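Ticket 3161: Erkora nightly import loses records at Hundcombe
Opened by: Pádraig Ó Flaithearta
Priority: Normal (changed from High by Fahy support, not by me)
Status: Pending customer

Original report

The nightly import from the Mendberg warehouse is supposed to bring over every open order. Mendberg's export file has 2,274 rows. Erkora shows 1,298 after the import and the job log says "Completed successfully." I would like to know what success means here.

I have read the help article about clearing the cache and I cleared the cache. Same number.

Update, 9:40 am

Fahy support replied that a partial import is "usually a sign of failing local hardware" and asked for a check of the desktop that runs the job. I doubt it. Failing hardware does not stop at the same row every night. Memory test overnight, no errors. Disk check, no errors. Event log has nothing in it but printer complaints going back to February.

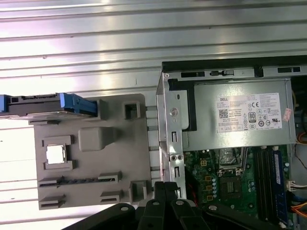

I also ran the import by hand from a second desktop with a fresh install of the client. 1,298 again. Two machines failing in the same place would be quite a coincidence, so can we please drop the hardware theory and look at the file?

Update, 11:15 am

Support suggested reseating the memory and trying again. Done, under protest. No change. They then suggested the network. The file is copied to the local drive before the import starts, and the copy matches the original byte for byte. I can't see how the network gets a vote. 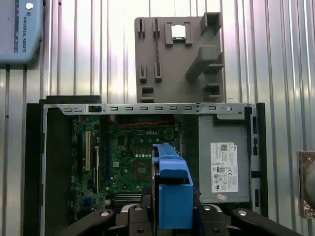

Row 1,299 is the first order with a customer name containing an accented letter. I noticed because it's my own test order. I changed the Ó to a plain O, ran the import again, and it went past that row and stopped at the next accented name.

Update, 2:30 pm

Support says accented names have been "fully supported since the last release." The release notes do say that. The import says otherwise. Saved the file as UTF-8 by hand and all 2,274 rows came in, first try. Mendberg's export writes it in an older encoding, and Erkora seems to quit reading when it meets a character it doesn't like, then reports that all is well.
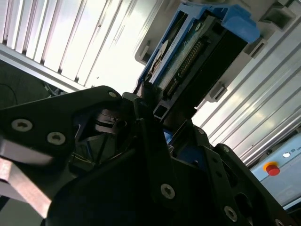

Attachment 3: Blue component holder with green circuit board.

Still open:
1. Why the job reports success after dropping rows.
2. Whether earlier imports lost orders too. Fahy says this is "unlikely." I'd like to see how they checked.
3. An encoding setting in the import screen, or at least a warning.

Please don't close this as resolved. Resaving a file by hand every morning is a workaround.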